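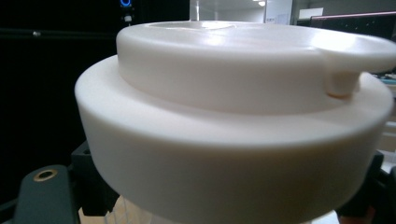
Is a hand-held gripper kit worth buying if you want to teach a robot arm to handle cups and lids? Possibly, if you already have the arm and somebody with the patience to repeat a dull job 217 times, and less so if you believe the brochure.

How to try out the Jadutance hand-held gripper before you pay for it

Filed under: Workshop > Robot kit > Try before you buy

Jadutance sells the gripper with a camera, a charger and a year of Utell, the software that turns your recordings into something an arm can copy. The sales page says you can go from box to working robot in an afternoon. We had it on loan for most of May and would not put our name to that. What follows is the test we wish we had run first.

1. Charge it fully and update Utell before you record anything. Our first batch was made on the old version and would not open in the new one.

2. Pick one job. Ours was taking hold of a lidded plastic cup by the lid and moving it to a tray. Avoid anything see-through for the part you grip. A solid white lid is kinder to the camera than a clear cup wall, though white has its own trouble under strong ceiling lights. If the top of the lid looks burnt out in the preview, turn a light off.

3. Check the view up close. With the fingers near the cup, a wide lid can fill most of what the camera sees and hide the cup underneath. Jadutance says the software copes with this. Ours coped on some runs and not on others, and the log never said why.

4. Watch for bits that stick out. A lid with a tab at the side should be turned a different way on each run, or the arm will only ever learn one.

5. Record 20 runs, then stop and play them all back. Throw out any where you fumbled. Don't be tempted to keep them to make up the numbers.

6. Carry on in short sessions. The grip is heavier than it looks and your wrist will know by the end of the second one.

7. Send the set to the arm and test it on a cup from a different packet. This is the step the demo video leaves out – same cup, same table, every time.

What we got

After 217 runs the arm managed our own cups well enough. With a new lid shape it was poor, and support's answer was to record more. Perhaps so, but that is your time they are spending.

The Whitlock kit took us 2 days longer to set up and has a worse handle, but it lets you keep your files without a yearly fee. Ask Jadutance what happens to yours when the Utell year runs out. We asked 4 times and got a link to the price list.

If you do go ahead, borrow one first. Steritz hires them by the week – cheaper than finding out the hard way.

Search this site
Type a word and press enter

Related guides
Setting up the Whitlock kit without the disc
Cleaning rubber finger pads
Steritz hire terms, read slowly
Which cups work best for grip tests
Moving your recordings out of Utell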